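**Background painters and who gets the credit**

**gouachegirl_68**

Hello all, long-time reader, not much of a poster. I've been going back through the old Luneo shorts (the ones made in the little studio at Punmont, before the company moved to the city) and I can't stop looking at the backgrounds. My gran had two of them on tape and I must have watched them every wet school holiday, but as a kid you follow the fox and that's it, you never look at what's behind the fox. Now I'm pausing every few seconds to stare at a hillside!

What I'd love to know is who decided on that look. The flat lilac skies, the trees that are really only a triangle and a smear of grey. The credits list Jarrah Maihi under "backgrounds" and Rhys Tuhiwai under "colour and layout", and I've never been sure where one job stops and the other starts. Does anyone here know more?

**inkpot_ed**

Oh, you've come to the right place, some of us have been boring each other about this for years. My understanding is that it was mostly Maihi. She came out of textile design and you can see it in the way she builds a forest – it's a repeat pattern that somebody has gone back into and disturbed. Tuhiwai was the organiser. He did the colour keys, yes, but I think he was working from her paintings.

The Goodwin book on the studio has a decent chapter with over 50 of the small gouache sketches reproduced, and it's worth hunting down if your library can get it in. The colour printing is a bit heavy on the reds, so don't take the sunsets as gospel.

**Marram**

I'm going to disagree with Ed, in a friendly way, as I do every time this comes up. The keys came first on at least the harbour film. If you look at the pages in that same chapter, Tuhiwai's strips have notes in the margin about the boat sheds, and Maihi's paintings follow those notes nearly to the letter. He had the whole film worked out as a run of colour from the cold opening through to the lamp-lit bit at the end. She was a marvellous painter and I'd hang any of them in my lounge room, but the staging and the mood on that one are his.

I do think people favour her because the paintings survive and look lovely in a frame, whereas a colour strip looks like something you'd bring home from the hardware shop.
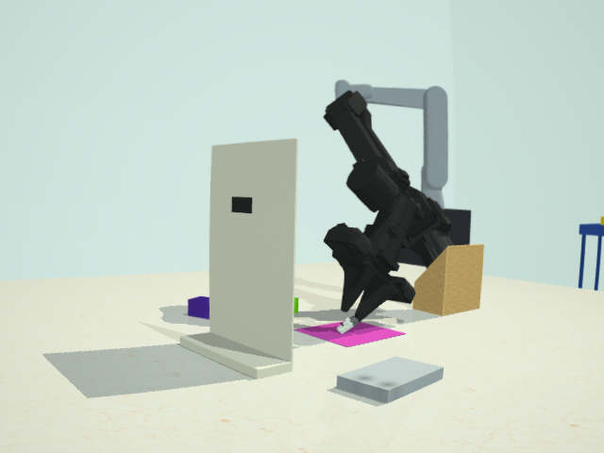
The other thing I'd say is that layout is more than deciding where the horizon sits. Tuhiwai was forever leaving half the screen bare so the characters had somewhere to go, and you can spot a film he wasn't on because every corner is stuffed with ferns. Stevholm is the one to watch for this. There's a long walk across the square with hardly anything behind it and it's my favourite minute in the whole lot.

**inkpot_ed**

Marram, I'll give you the harbour film, but I won't give you Stevholm! That square is bare because Maihi painted it bare. There's a sketch of it in the book, and it's dated June, ahead of the storyboards going up. I know you'll say the date was written on later.

**Marram**

The date was written on later. It's in a different pencil, Ed.

**tassie_tweens**

I trained as an inbetweener (a different studio and a good while after these) and from the drawing side I can tell you the two jobs were never as separate as the credits make them look. You'd have the background painter and the layout person at desks next to each other, leaning over and pinching each other's brushes all day. A sketch would go across the room and come back with half of it painted out, and by the end of the week you couldn't have said whose idea it was to make the moon green. Credits got typed up at the end by whoever was in the office. I'd be wary of hanging too much on them.

For scale, too, the short I learned on had over 4,000 drawings in it, and the backgrounds for the lot would have fitted in a couple of plan drawers. So each painting had to sit behind an awful lot of movement and stay quiet. I reckon that's a big part of where the plain look comes from, apart from anybody's taste.

**gouachegirl_68**

This is wonderful, thank you, I've made a pot of tea and read it all twice. Tassie, I hadn't thought about the backgrounds needing to be quiet, but I went back to the fox film and you're right, the patterned bits are all up near the edges and he runs through the calm part in the middle.

Ed, I've put in a request for the Goodwin book. There's one copy in the whole network and I'm second in the queue, so goodness knows who else out there is reading it!

**inkpot_ed**

That would be me. I'll take it back tomorrow.

**Marram**

Check the pencil before you do.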